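Llevo dos semanas peleándome con la política de doblado de ropa y por fin tengo algo que contar. Hilo larguito, aviso 🧵

1/ El problema: el detector de esquinas (lo llamamos Zilell) va fino con la cámara cenital, pero en los últimos centímetros la pinza tapa justo lo que quieres ver. Así que el tramo final lo hace solo con la cámara de muñeca.

2/ Antes mandaba trozos de 50 acciones de una tirada. Un horror, la tela se mueve y tú sigues ejecutando un plan viejo. Ahora replanifico cada 200 ms y tiro lo que sobra del trozo anterior.
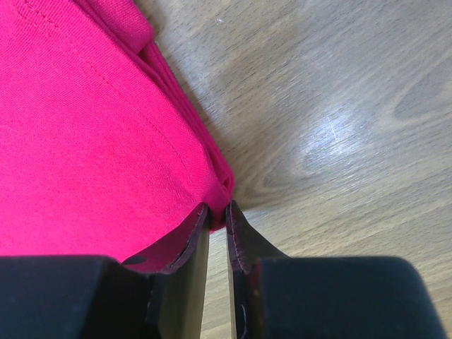
La punta de la tela rosa entre los dos dedos, vista desde la muñeca.

3/ Lo que más me costó: decidir cuándo hay agarre. Con la apertura de los dedos no basta, una sola capa de tela es casi cero. Probé un clasificador pequeñito sobre el recorte entre las yemas, entrenado con 400 recortes etiquetados a mano (mi muñeca, la mía, todavía se queja).

4/ Los brillos de la mesa le sientan fatal, por cierto. Metí aumentos de exposición bastante bestias y mejoró, aunque con telas claras sigue dudando.

5/ Cyrill Gasser me sugirió bajar el filtro de la orden de cierre a 30 Hz y adiós al temblor. Media tarde de julio mirando gráficas para eso, gracias Cyrill!!

6/ Siguiente: separar capas en dobladillos, que ahora coge dos cuando quiere una. Si alguien ha hecho esto sin sensor táctil, que me escriba, porfa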